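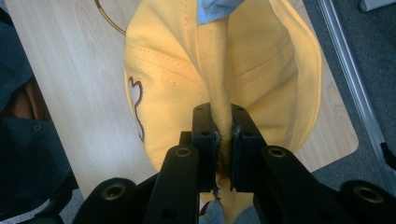 By Defne Altıntaş
Features, December issue

Soft stuff is the hard part. Ask anyone who has tried to get a machine to pick up a hat.

We spent most of the afternoon on caps. Before that, dish towels, a glove, a bag of rice. The idea was simple enough: two hand-held grippers, the same pile of household things, same table, see which one you'd rather have in your fist by 4 p.m. One is the Lilitz, mostly black, linkage arms, square pads at the tips. The other is the Brellow, which has longer fingers that bend around whatever they touch. Both have a camera looking down at the jaws, so what you get afterward is what the tool saw.

The Lilitz first. It pinches. No wrapping, no hugging, just two flat pads coming together. On a box that's fine and on a mug it's a bit nerve-racking. On the yellow cap it was better than I'd figured. You come at the crown along the middle seam, close up, and the cotton bunches between the pads and stands up in a tall fold above them. Plenty to hold. The panels puff out on both sides and the tool has its bite on the thick bit, where the seam is.

Miss the seam and it's another story. A single layer of cotton is thin, and the pads want something to squeeze. Twice I came up with a pinch so small the cap slid off halfway to the bin. My fault, the second one. I was rushing.

The Brellow goes the other way. Fingers curl, so it wants to get round things. Great with the glove. Great with the bag of rice, best of the day. Caps, though, it sort of pets them. The brim rolls over, the fingers slide under the crown, and you lift and get nothing. With a slower close it did beter, but who has time for that when there are 200 pickups on the sheet?

Cost matters here. The Lilitz kit is nearly 900 dollars with the camera mount. The Brellow is more, and the spare fingers are 50 each, and you will want spares. Pads on the Lilitz are screwed on at the tips and swap in a minute or so with a small driver, if you don't drop the screw in the carpet. I dropped the screw in the carpet.

On the arm: both tools have a version that bolts to the Sevach, same jaws, no handle. We ran a short set at the end. The arm doesn't feel the cloth give the way your hand does, so it either closes too soon or grabs some of the table. Lilitz pads survived that. One Brellow finger got a nick near the tip, still works.

Couple of notes from the camera side. The Lilitz view is the one I'd want. Fingers come up the middle, pads and fold right there between them, and on our table the light was good enough to read the stitching on the cap. The arms do take up a lot of the lower half, wich bugs some people. Brellow's camera sits higher. You see more table and less of the grip, and with its fingers closed you're guessing.

Weight. The Lilitz is heavier and you know it after an hour. Wrist mostly. A strap would help and neither one ships with one.

So, caps and towels and shirts, Lilitz. Bags, gloves, anything lumpy, Brellow. If the budget only covers one and laundry is the job, get the first and buy extra pads with what's left over. We're doing socks next, once the new pads show up. Balled and unballed.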